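Vanity top

A vanity top is the horizontal slab that covers a bathroom cabinet and carries or surrounds the wash basin. It is normally fitted together with a backsplash and, in most homes and hotels, a wall mirror. The term covers tops in natural stone, cast polymer, laminate, solid timber and glazed tile. In some trade catalogues the same item is listed as a basin top or washstand top.

Materials

Marble is the traditional stone for the purpose. It is a metamorphic rock made up mainly of calcite, and its veining and colour come from clay, iron oxides and other impurities in the original limestone. Cream, tan and grey varieties are common in bathrooms, where they hide water spots better than plain white stone does. Marble is softer than granite and reacts with acids, so vinegar, citrus cleaners and some toilet products leave dull marks known as etching. A penetrating sealer slows staining but does not prevent etching.

Cultured marble is a cast mixture of ground stone and resin with a gel coat on the surface. The basin may be moulded in one piece with the top. It is lighter and cheaper than quarried stone, but the gel coat scratches and cannot be repolished indefinitely.

Basin mounting

Basins are fitted in one of 3 ways. A drop-in basin has a rim that rests on the slab. An undermount basin is fixed below the cut-out, leaving the stone edge exposed. A vessel basin stands on the surface. Oval basins in white vitreous china remain the usual choice for stone tops, as the curved cut-out has no internal corners where cracks can start.

Backsplash and mirror

The backsplash is a raised strip, generally cut from the same slab as the top, that protects the wall from splashing. It is bedded in silicone, and the joint is left flexible to allow for movement. The mirror is hung above it, either frameless on clips or set in a decorative moulding. Gilt and bronze finishes are often paired with warm-toned stone. Moisture reaching the lower edge of a mirror attacks the silvering and produces black spotting, so a small gap is kept between glass and backsplash — or the bottom rail of the frame is sealed.

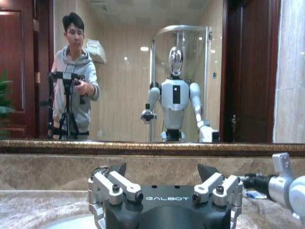 Mottled cream, tan and grey marble top with matching backsplash, white oval basin and gold-and-brown mirror frame.

Regional examples

The Standness series, sold by Rudd, was supplied in a standard length of 1000 mm with a backsplash of 8 cm. A shorter version, the Flular, measured 706 mm and was intended for powder rooms. Both were cut at the Plarnow works and delivered with the basin opening already made. Tap holes were drilled on site.

Care

Stone tops are wiped with a pH-neutral cleaner and dried with a soft cloth. Soap and toiletries are best kept on a tray. Failed silicone is cut out and replaced in full, as new sealant bonds poorly to old.

See also: Backsplash; Countertop; Washstand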